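Truvura T7 Trailer Wiring Tester: Review

Posted 17/04/2019 by Florin Ursu

The Truvura T7 is a handheld tester for the seven-way round connector found on most pickups and larger trailers. It plugs into the vehicle side, shows which circuits are live, and puts a small load on each one. A second lead lets it feed a trailer from its own battery so the lamps can be checked with no tow vehicle present. I bought mine at full price from Barrios, a trailer parts counter, and have used it on two trailers and three trucks.

What is in the package

The tester, a short vehicle lead, a longer trailer lead, one alligator clip for ground, a spare fuse and a folded sheet of instructions. No case. The trailer lead is 34 inches long. It will reach the connector on a parked utility trailer if the tester sits on the tongue, but it will not reach if the tester is on the ground and the plug is clipped up in its holder.

The sheet covers the standard pin layout: ground, electric brake, tail lamps, battery charge, left turn and stop, right turn and stop, and reverse. The diagram shows the connector from the cable side. Most printed diagrams I keep in the garage show it from the face side, so left and right are swapped between them. Check which view you are reading before moving a wire. The label on the tester body uses the face view and contradicts its own sheet, though both are correct.

Vehicle side

Plug in, turn the key on, and work the controls one at a time. Each circuit has its own lamp. Green means the voltage is within range with the load applied. Amber means voltage is present but drops too far. No lamp means open circuit or blown fuse.

The load is the main reason to buy this over a plain lamp tester. A corroded splice will often pass enough current to light an LED and then fail when a real bulb is connected. On my older truck the right turn circuit showed green on a cheap tester and amber on the T7. I traced it to a green, powdery crimp behind the bumper, cut it back to clean copper, and soldered in a new piece. The T7 then showed green.

The load on each circuit is small, a little less than one stop lamp bulb. It will not find a charge line that only sags with a large battery on the other end. For that you still need a meter and a proper load.

The brake circuit

With a brake controller in the truck, the brake lamp on the tester should rise in brightness as the manual lever is pushed. It does so in visible steps, not smoothly. I compared the reading with a meter on the same pin and the steps lined up well enough to tell a working controller from a dead one. I would not use it to set gain.

Some controllers look for a magnet before they send output. With one of these, the T7 has a small slide switch marked SIM. Leave it off for all other tests. If it is on, the tester draws from the brake pin at all times, and the controller display will report a trailer connected. 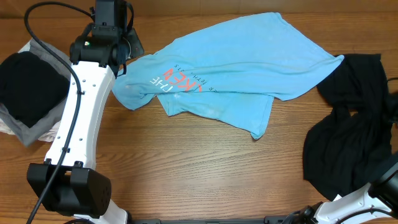
Can the T7 be used on a four-way flat connector?
With an adapter, on the tail and turn circuits only. The flat connector has no brake, charge or reverse wire, and the adapter from Barrios leaves those pins open. Their lamps stay dark during the test, which is normal.

Trailer side

Feeding the trailer from the internal battery works as described. Select a circuit with the rotary switch, press and hold the button, walk to the back and look. That last step is a problem for one person, as the button does not latch. Ulside makes a similar tester with a latching switch and an automatic sequence that steps through the circuits. I borrowed one for an afternoon and found the sequence more useful than anything on the T7 except the load test, which the Ulside lacks.

My workaround is a spring clamp with a scrap of rubber over the button. It holds, but it also marks the plastic. Do not leave the clamp in place between tests, because the battery drains quickly on the tail circuit if the trailer has incandescent marker lamps.

The T7 has short-circuit protection on the trailer side. I tested it by grounding the left turn wire at the lamp socket. The output cut off at once, the red FAULT lamp came on, and the unit recovered after the short was removed and the button released. The fuse did not blow. The vehicle side has no such protection beyond the vehicle's own fuses, and the sheet says so.

Ground faults

The usual sign of a bad trailer ground is that pressing one circuit lights several others dimly. The tester has no separate lamp for this. What you see is amber on the selected circuit, the same as a weak splice. To tell them apart, attach the alligator clip to clean metal on the trailer frame and repeat the test. If amber turns to green, the ground wire in the plug is at fault. If it stays amber, look at the circuit itself. This step is not in the instructions and ought to be.

Paint and rust will defeat the clip. Scrape a spot first, or use a bolt that already has bare threads.

Build

The body is hard plastic with a rubber band around the edge. The lead connectors fit tightly, and the vehicle lead needed a firm push on all three trucks. The lamps are hard to read in direct sun. The battery door uses a single screw that is too short for the boss it goes into, and mine stripped on the second battery change. I replaced it with a longer one.

The cable jacket stays flexible in cold weather. The label has begun to lift at one corner.

Price and alternatives

The T7 was 124 dollars. The Ulside was slightly less. Starnberg sells a plain plug with lamps for a fraction of either, and for checking that a new harness has been wired to the right pins it is sufficient. It applies no load and will not power a trailer.

Rating

Vehicle side: good. Trailer side: fair, on account of the button. Instructions: poor. If most of your faults are in old truck wiring, buy the T7. If you mainly check trailer lamps alone, buy the Ulside and keep a meter handy for voltage drop.

Update, May: the FAULT lamp now flickers when the trailer lead is bent sharply near the strain relief. Readings are unaffected so far. Barrios has agreed to exchange the lead.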